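4. First chores: clearing and sorting on the table

Read section 3 first (mounting, cables, stop button). If you skipped it go back, the arm won't home properly without the zero check and you'll spend an hour blaming the gripper.

Who this section is for: anybody at Linimwood who has to get the arm through a simple kitchen chore, and anybody who's been told it can "do the dishes now". It can't. It can move some things from one place to another, on a good table, with somebody standing there. Set your expectations there and the rest of the section goes easier.

4.1 What it can and can't do yet

Can do, most days:
– pick up one solid item and put it in a bowl
– take the same item out again
– move an empty bowl a short distance, if the rim is thick enough to pinch
– repeat all of the above with the item turned or shifted

Sometimes:
– soft fruit (real bananas bruise, see 4.6)
– two items touching each other
– spoons and forks lying flat. Handle up on a folded towel is better.

Not yet:
– stacking wet plates
– anything with liquid in it
– cloth, apart from dragging it
– opening a drawer and then remembering why

Rocío Bañuelos ran the home trials for Kustell last winter and her rule still holds: if a four-year-old would need two hands, don't ask the arm. Pouring cereal, two hands. Wringing a sponge, two hands. Putting a lemon in a dish, one hand, fine, go ahead.

4.2 Before you start

1. Wipe the tabletop. Crumbs under a bowl make it rock and the pinch slips.
2. Check the table feet. All of them on the floor. A table that wobbles gives you bad placements that look like software.
3. Push the arm cable through its full swing by hand, power off. It should never pull tight at the wrist.
4. Clear your coffee. Yes you.
5. Stop button within reach of your left hand if you're right handed, so the right is free.
6. Power on, wait for the two beeps, then run Home.

CAUTION: keep fingers out from between the gripper tips and the table during Home. The arm goes straight down at the end of the move and it doesn't know your hand from a tray.

NOTE: if you only hear one beep the gripper isn't talking. Power off, reseat the plug, try again. Don't run Home on one beep.

4.3 Setting out the first task

Start with one item and two bowls. Everybody wants to start with a full dinner setting, and everybody comes back to this.

1. Put the first bowl toward the back of the reachable area, open side up.
2. Put the second bowl nearer the front.
3. Put the item between them. Use something firm with a clear shape. Play fruit is good, so is a wooden block.
4. Leave a hand's width of bare table all the way round each thing. More if you have it.
5. Pick bowls of different colors. The task file refers to them by color, and two white bowls on a white table is asking for it.
6. In the task list choose Place In Bowl, then the item, then the color.
7. Speed to Low. Leave it there for the whole section. 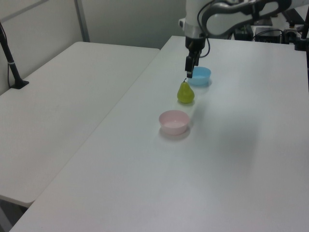
8. Press Preview. The arm moves over the target bowl and waits, gripper open, not touching anything. Look at it from the side as well as from the front, a height error doesn't show from the front.
9. If the tips sit too far off center, press Nudge and correct. Small steps.
10. Press Run.
11. Keep your hand on the stop button til the arm is back at rest.

Do this 17 times before changing anything. Sounds like a lot. It goes fast, and you need that many to tell a bad day from a bad setup. Write down each miss and what kind:

Miss type A – never got hold of the item
Miss type B – got hold, dropped on the way
Miss type C – dropped it on the rim or outside the bowl
Miss type D – moved the bowl

Mostly A? Go to 4.4. Mostly C or D, go to 4.5. B is nearly always worn finger pads, replace them and start over.

4.4 Fixing the grasp

1. Look at how the item stands. Tapered fruit is harder than round, the tips slide up the narrow part and close on nothing.
2. Lower the grasp height one step. The default is set for blocks and it's too high for a pear or a fig.
3. If it still slides, lay the item on its side. That's allowed. A person would do it too.
4. Turn the item so the stem doesn't point at a fingertip.
5. Raise grip force by one step only. Then test again.

CAUTION: grip force above 6 will dent soft plastic and crack a thin cup. The Maillard cups in the kitchen cupboard are thin. Use the thick ones.

NOTE: shiny items confuse the depth reading. Shade the lamp or swap the item, don't keep raising the force, its not a force problem.

4.5 Fixing the placement

1. Check the bowl hasn't crept. Light bowls creep a little every time they get tapped. A ring of pencil on a sheet of paper under the bowl will tell you.
2. Release height: just above the rim. Lower and the fingers catch the side on the way in. Higher and round things bounce out.
3. Small bowls need the Center Twice option. Slower, worth it.
4. If it keeps pushing the bowl, put a square of rubber shelf liner underneath. Use the Zirnard liner from the supply shelf, the cheap stuff curls at the corners and then you have a new problem.
5. Rerun the full set. Not just three goes.

Toivo Koskela keeps the log sheets for these tests. Hand them in even when the result is embarassing, the bad ones get read more closely than the good ones.

4.6 Moving up to real chores

Only when the basic set gives you 2 misses or fewer.

One change at a time. In this order:
1. A second item. Place it well clear of the first.
2. A different item in the same bowl.
3. A real piece of fruit instead of a play one. Firm apple first, banana last.
4. Bowls swapped, front to back.
5. Evening light with the ceiling lamps on. A lot of setups that work at 11 in the morning fall apart at 5 pm.
6. Somebody walking past while it works.

Then try a chore with a beginning and an end: clear the table into one bowl. Four things, mixed. Our best run at this so far took 76 seconds on Low and nothing hit the floor. My niece did it in under five and ate one of the grapes.

So can it do the chore? Depends what you call the chore. Picking up and putting down, pretty well. Deciding that the table needs clearing, noticing the sticky patch, going to get a cloth, no. You are still the one doing the housework, the arm is handling one piece of it. Same on the shop floor by the way: the parts-sorting bench at Kustell uses this same task file with trays in place of bowls, and a person still fills the hopper and pulls out the odd ones.

Don't demo item 6 to visitors. Do it with people who've been told how it stops.

4.7 If it goes wrong

Arm stops halfway, amber light
It hit its force limit. Look for what it touched – usually a bowl rim. Move the object away, press Release, then Home.

Arm stops halfway, no light
Power. Check the plug at the wall before you open anything.

Gripper closes early
Item height entered wrong, or somebody swapped the item and didn't update the list. Reenter it.

Goes to the wrong bowl
Colors too close together under that lamp. Pale bowls wash out. Run Color Check, and if the two readings match use a darker bowl for one of them.

Drops the item and carries on as if nothing happened
Known issue. It doesn't check the bowl afterward unless Verify is on. Turn Verify on, it adds a couple of seconds per item.

Item rolled off the table
Press Stop first. Then pick it up. In that order, every time.

4.8 Packing up

1. Run Park. Wait til the arm is still.
2. Power off.
3. Bowls and items back in the bin marked 2. Wash anything that held real food.
4. Wipe the finger pads with a damp cloth, no alcohol, it makes the rubber go hard.
5. Log sheet in the tray, even a half finished one.
6. If you're the last one out on Saturday, switch off the lamp over the table as well. The wall switch doesn't do it.

Section 5 covers drawers and cupboard doors. Don't start it on the same day as 4.6.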